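Ifeanyi Obi wants me to smell something before I've got my coat off. It's a jar of beans, and I'm told to stick my whole nose in. "Don't be polite about it," he says. "Everybody does this tiny little sniff, like it's going to bite."

So I do the big sniff (dried apricot? maybe?) and he looks delighted, though I suspect he'd have looked delighted if I'd said old boots.

Obi runs Drenine, a brewing room in Hamilton where people come in small groups to learn how to make filter coffee at home. Five to a class, tops. He started it after years of working the bar in other people's cafés, and he's very clear that he doesn't want to open one of his own. "I like the talking part. In a café there's a lineup and you get eleven seconds per person."

I'd expected the place to look like a lab, all steel and dark wood and scales. What I got was plaid! Big soft squares of yellow and turquoise and pink, everywhere you look, and I said so.

"My aunt's doing," he says, laughing. "She had a tablecloth like that for every birthday we ever had. When I got the keys I thought, okay, what makes people feel like they're allowed to spill? And it's that. You see those colours and you're seven and there's cake."

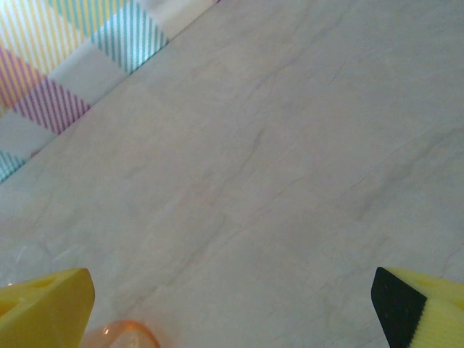

Pastel plaid on the marble-patterned countertop at Drenine.

The counter is his other favourite topic. He went back and forth on it for most of a November, he says, carrying samples home and leaving them in the kitchen to see which one he got sick of first. The pale grey one with the wandering veins survived. He pours a bit of coffee in a saucer for me and sets it down so I can see the edge of the colour. "On a dark counter I can't read that. I'm guessing."

We get on to gear, and I confess that my own setup is a cone from a yard sale and whatever mug is clean. I was braced for a lecture. "That's a great setup," he says. "I mean it. Buy better coffee and keep the cone."

He does have opinions about paper. He rinses every filter, always, and he wants you to taste the rinse water once so you'll never skip it again (I tasted it, it was like licking an envelope). He buys his from a supplier called Chatzigeorgiou, 198 to a box, a number that drives him a little crazy. "Why not two hundred? I phoned them. They didn't know either."

And he has feelings about glass. He likes to watch the level come up, and he likes students to watch it too, so plenty of what he puts out is see-through.

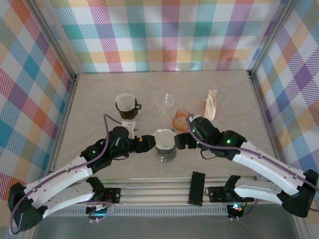
Photo: courtesy of Drenine

The wine glass at the back had me curious, so I asked if it was for after class. "Ha! No, that's for coffee. Try it once. Let it cool down, put it in a stemmed glass, and you'll smell things you'd swear weren't there in the mug." He's fond of the little orange-tinted pitcher too, which came out of a box of odds and ends he bought for 5 dollars. The box also had a gravy boat in it. He kept the gravy boat.

As for the dark cup with the paper cone sitting in it, a cup that size is how he brews when he's on his own. One cup, one cone, kitchen radio on. "People think I go home and do some big ceremony. I've got a kid to get to school."

I asked what beginners get wrong and he took a long time answering. He said they rush the first pour. Then he changed his mind and said they apologize too much. "Someone makes a cup and it's a bit thin, and they say sorry to me. Sorry for what? Drink it, make another one. We've got a whole bag."

His beans come mostly from Pritell, a roaster a short drive away, and he likes a plain brown paper bag with the top rolled down over anything fancy with a zipper. He writes the roast day on in marker. By his own count 527 people have been through the classes so far, and he remembers a surprising number of them by what they brewed. One woman, 61, had drunk nothing but instant her whole life and now mails him tasting notes on postcards. He has them stuck up beside the sink at home.

Before I left he made me one more cup and watched me do the sniff again. Big one this time. I said apricot with a lot more confidence. "Peach," he said, "but I'll give it to you."

Classes at Drenine start up again on October 28, 2021. Bring your own mug if you're attached to it.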